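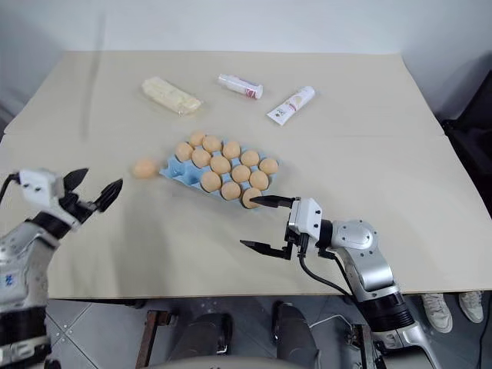

The blue egg tray on the table, with one egg lying loose beside it.

I did not want to like an egg tray. Eggs come in a carton, the carton is free, and when it's empty you throw it out. So when Manon MacLeod told me she'd bought the Malent open tray and that I should too, I asked what was wrong with the cardboard. She said I'd understand once I had it. I have had it since June and I'm still working on that.

First, what you get. It's a molded tray, light blue, with no lid in use and the cups set in staggered rows so the eggs nest closer together. The color is nice. Peachy brown eggs look good in it, and I suspect that's how most of these get sold. The listing on Otutby had 3,530 ratings when I ordered, nearly all of them glowing, and a depressing number mention how pretty the fridge looks now. I read a lot of the others. The complaints are mostly about delivery.

The staggered rows are the best part. You can get your fingers around an egg in the middle without knocking its neighbors, and the cups are deep enough that an egg sits down into its place. I carried it loaded from the fridge to the table and back every day for two weeks and didn't crack one. I did crack one putting it in, but that was me.

Now the things I don't care for. The tray takes up more shelf than a carton does, and having no lid means nothing can go on top of it. In my fridge that cost me the spot where the butter and the cheese used to live. If you have a big fridge, fine. Mine is an apartment fridge and every shelf is an argument.

Then there's the rolling problem. Any egg you set down beside the tray while you shuffle the old ones to the front is on its own. A carton lid at least gives you a second place to park things. I now keep a folded dish towel next to it when I restock on Sunday, so add a dish towel to the price.

Smell is another one. Malent says an open tray "lets eggs breathe." I don't know what that's supposed to do for me. What I do know is that shells are porous, and I'd sooner not have mine sitting uncovered next to half an onion. I've moved the onion.

Cleaning is easy enough by hand: warm water, dish soap, a soft brush for the bottoms of the cups. Dried yolk takes a soak. The rounded cups hold water, so turn it upside down to drain or you'll have little puddles in the morning.

I also tried the Niltalska version, which has a cover and a pull-out drawer. It stacks, and for a small kitchen that matters a lot more than looks. The drawer sticks when it's full, though, and I went back to the Malent for everyday use. Manon is very pleased with herself about this.

Would I pay full price? No. Wait for a sale, and measure your shelf first. If you go through eggs slowly, keep the carton they came in.

Three stars out of five, and one of those is for the blue.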